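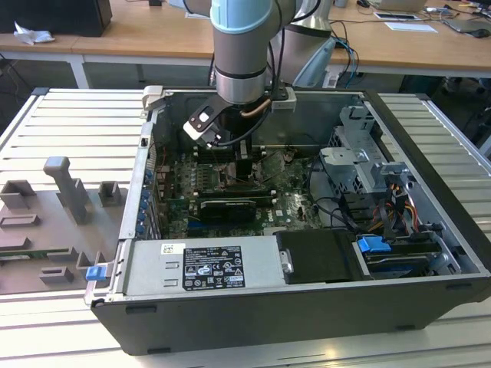 Boîtier d'ordinateur ouvert, panneau latéral retiré.

Rapport d'avancement adressé à la fondation Skisberg
4 décembre 2024

Chers partenaires,

Voilà déjà cinq mois que nous avons ouvert, en juillet, les ateliers d'écriture et de mémoire d'Etarik, et nous sommes très heureux de vous en donner des nouvelles, un peu longuement peut-être, mais il y a tant à raconter !

À ce jour, 341 habitants de la vallée ont poussé la porte d'au moins une séance. Beaucoup venaient pour accompagner une voisine ou une tante et sont finalement restés avec un carnet sur les genoux. Les 11 communes prévues dans la convention ont toutes accueilli un groupe, y compris Sandow, où la salle n'a été chauffée qu'à partir de la troisième rencontre (les participants venaient avec leurs couvertures, et du gâteau).

Le fonds compte désormais 1 892 pages transcrites : lettres, recettes, récits de moissons, et même un cahier de chansons en deux langues. La relecture avance moins vite que prévu, car certains textes en patois demandent l'avis des familles. Nous avons pris un mois de retard et préférons vous le dire simplement.

Côté dépenses, l'enveloppe des déplacements est presque consommée. Nous souhaiterions y reporter le reliquat de la ligne impression et attendons votre accord avant d'engager quoi que ce soit.

Pour la suite, 42 textes ont été retenus pour le recueil. La maquette vous parviendra dès que les familles auront rendu leurs corrections.

Avec toute notre gratitude,
L'équipe d'Etarik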